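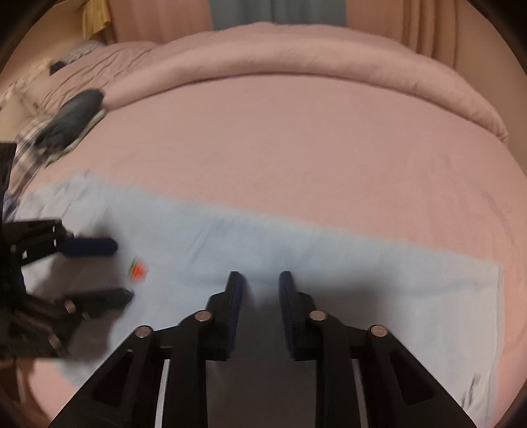
## About Hureo

We teach robots to do house stuff. Beds, laundry, blankets, putting small things away. We do it by showing them, by hand – no code for each chore, somebody just picks up a pair of grippers and does the job, and the recording goes into training.

Started as a two-room shop in Drolgate, still in Drolgate, now with more rooms. Most of them have a bed in it.

## What we do

Two kinds of teaching, depending on the job.

**By hand.** Operator holds one gripper in each hand. Two jaws, ribbed pads on the inside, a camera riding on top. Whatever your hands would do, the grippers do. Best for cloth. Sheets, duvets, towels, curtains if you ask nicely.

**By remote.** Operator sits at the Wulter desk and drives a real arm from across the room. Slower. Better when the customer already has the robot picked out and wants recordings from that exact arm, with that exact reach.

Some jobs get both. We'll tell you which one we think you need and it's often the cheaper one.

## Why bedrooms

Kitchens get all the attention. Fine, kitchens are hard too. But a bed is big and soft and everything on it moves when you touch it. Pull one corner of a blue cloth and the pink sheet under it comes along. Small item lands in a crease and the arm can't find it. Pillow in the way. Duvet shoved to the far side because that's where duvets go.

So we don't tidy up before recording. Rooms get dressed like rooms people sleep in – mixed colors, plaid over the side, a heap of soft things along one side. Bedding gets swapped between sessions and so does the light.

## Where we are now

- 3,917 demonstrations recorded
- 3,059 passed review and are in the library
- 172 different household items handled
- 93 trained operators on the roster, most part time

The ones that don't pass aren't thrown out. They get tagged (dropped item, missed grasp, hand off camera) and kept separate. Several customers ask for those on purpose, a robot needs to see a bad grab too.

## Oprea

Oprea is our review tool. Built it in house after the spreadsheets got silly. Plays both grippers side by side, lets a reviewer mark where the task starts, where it ends, and which hand did what. Every demonstration gets looked at by a person who did not record it. That rule is older than the tool and we're keeping it.

Customers get a read-only login. You can watch your own recordings as they come in and tell us early if we've got the task wrong. Please do tell us early.

## How operators learn

Half a day to get comfortable, a week to get good. First day is one gripper and a rolled-up sock. Then two grippers, then passing a thing from left to right without putting it down, wich is where most people slow down for a while. Then cloth.

No tech background needed. Our best people so far came from hotel housekeeping, alterations and a bakery. Shifts are four hours max, with breaks, the grippers aren't heavy but your wrists will notice.

## Working with us

Send us the task in plain words. "Pick up what's on the bed and put it in the basket" is plenty. We come back with questions, a short test batch and a price. If the test batch looks right we book the rooms.

Hiring operators through December, evening shifts mainly. Visits by appointment – ring the side bell, the front one is broken.

Page last updated 2018-12-10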